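Brurnside Neighbourhood Kitchen Opens Its Doors to Evening Learners

12 Shares
0 Comments

BRURNSIDE, Wednesday, February 15, 2023 – After a long winter of planning, painting and a great many cups of tea, the Brurnside Neighbourhood Kitchen is delighted to announce that its evening cooking program will open to all residents of Brurnside and Nyberg, whether they have been baking bread for half a century or have never so much as boiled an egg.

The program, called Plorkodley after the old creek path that runs behind the building, offers eight weekly classes covering soups, flatbreads, pickles, simple curries and the sort of plain weeknight suppers that tend to get forgotten when life is busy. Classes are kept small so that everyone has a proper turn at the stove, and each one finishes with a shared meal at the long table, to which family members are warmly invited.

"My grandmother taught me to cook by letting me get in the way," said Hanan Nimri, program coordinator. "I'd love for people to feel that they can get in the way here too, and ask whatever they like, and go home with something in a jar. We've had neighbours who lived across the road from each other for years and only met over a tray of dumplings at our trial nights, and it was lovely to see."

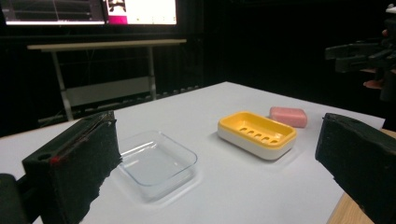
The kitchen has been made possible by a grant of $3,000 from Cenum, the regional community fund, together with donations from 556 households. Those gifts paid for a second oven, new shelving in the pantry and a lower counter for people who prefer to work sitting down. The Kitchen would like to thank every household that gave, including the many who tucked a favourite recipe in with their cheque.

Nipon Kaewsai will lead the first four classes. He cooked in restaurants for much of his working life before moving to Nyberg, and he is looking forward to a gentler pace. His opening class will be given over to stock, rice and what to do with the vegetables at the bottom of the crisper. Margit Backlund takes over for the second half of the program with rye bread, pickled beets and a cardamom bun that was the first thing to run out at last year's harvest supper.

"I am not a strict teacher," said Ms. Backlund. "If your buns come out crooked, we will eat them crooked, with plenty of butter, and next week you will make another batch."

Each class costs $5, with all ingredients included. Places are free for anyone who would find the fee difficult, and there is no form to fill in; a quiet word at the front desk is all it takes. Aprons are available to borrow. Please let the Kitchen know of any allergies when you register, and wear closed shoes.

Registration is open now, in person at the Kitchen or through the Nyberg library branch. The building has a ramp at the side entrance and parking in the lot behind the hall.

Media contact: Randi Rønning, Brurnside Neighbourhood Kitchen

Share this story
12 Shares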